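Warum steht der Schokoriegel auf einer Treppe?

Du stehst an der Kasse, vor dir packen Leute ihre Einkäufe aufs Band, und neben dir liegen Süßigkeiten. Sie liegen nicht einfach in einer Schüssel. Oft stehen sie auf kleinen Stufen, eine Reihe über der anderen, wie Zuschauer im Stadion. Solche Gestelle heißen Stufendisplay oder Treppenaufsteller. Viele Leute behaupten, man kaufe davon mehr, ohne es zu merken. Stimmt das? Wir glauben es erst mal nicht und schauen genauer hin.

Was die Stufen können

Leg ein paar Riegel flach auf den Tisch und geh in die Hocke, bis deine Augen knapp über der Tischkante sind. Du siehst fast nur den vordersten. Der Rest versteckt sich dahinter. Auf einer Treppe liegt jede Reihe ein Stück höher als die davor, und plötzlich kannst du auch die hinteren erkennen. Das ist kein Zaubertrick, das ist Geometrie. So weit haben die Verkäufer also recht.

Von ganz oben betrachtet nützt die Treppe dagegen wenig. Da sieht man alles, was nebeneinander liegt, auch ohne Stufen. Wer sehr groß ist und direkt vor einem niedrigen Tisch steht, hat von so einem Gestell also weniger als ein Kind.

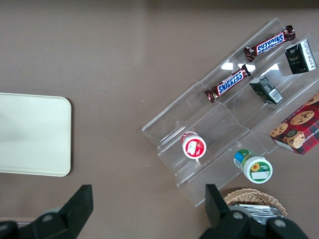 Und warum durchsichtig?

Viele Aufsteller sind aus Acryl. Das ist ein Kunststoff, den manche auch Acrylglas nennen, obwohl gar kein Glas drin ist. Er lässt Licht durch, und deshalb fällt das Gestell kaum auf. Man sieht die Verpackungen und dazwischen den Tisch. In der Werbung heißt es dann gern, die Ware würde „schweben“. Na ja. Durchsichtig heißt nicht unsichtbar. An den Kanten sammelt sich Licht, sie wirken wie helle Striche. Und wenn eine Lampe darüber hängt, spiegelt sie sich auf der glatten Fläche. Dann hast du weiße Flecken im Auge, wo eigentlich Schokolade sein sollte. Fingerabdrücke sieht man auch sehr gut, vor allem nach der großen Pause.

Riegel liegen, Schachteln stehen

Ein Schokoriegel in seiner Folie hat an beiden Enden einen zusammengepressten Rand. Darauf kann er schlecht stehen. Also legt man ihn quer auf die Stufe, so passt auch sein Name der Länge nach drauf. Eine kleine Schachtel hat gerade Seiten und kann stehen. Wenn sie umkippt, zeigt sie vielleicht ausgerechnet die Seite mit dem Strichcode, und den findet wohl kein Mensch lecker. Für die Kasse ist er trotzdem wichtig, denn der Scanner liest daran ab, welches Produkt es ist.

Kauft man jetzt mehr?

Dass man Dinge besser sieht, ist leicht zu prüfen. Dass man sie deshalb kauft, ist eine andere Behauptung. Wenn auf einem Aufsteller „4000 begeisterte Läden“ steht, solltest du fragen: Wer hat die gezählt? Und verkaufen die Läden wirklich mehr als vorher, oder gefällt ihnen nur das Gestell?

Probier es selbst

Du brauchst sechs gleiche Snacks, ein paar Bücher als Stufen und jemanden, der mitmacht. Leg am ersten Tag alle Snacks flach hin und schreib auf, welchen sich die Person nimmt. Am zweiten Tag baust du die Treppe und fragst wieder. Nach zwei Tagen weißt du noch fast nichts, denn vielleicht hatte die Person einfach mehr Hunger. Nach 14 Tagen kannst du schon eher vergleichen. Wechsle dabei ab, mal flach, mal Treppe, und verrate nicht, was du herausfinden willst. Frag vorher, ob jemand in der Familie etwas nicht essen darf, zum Beispiel Erdnüsse.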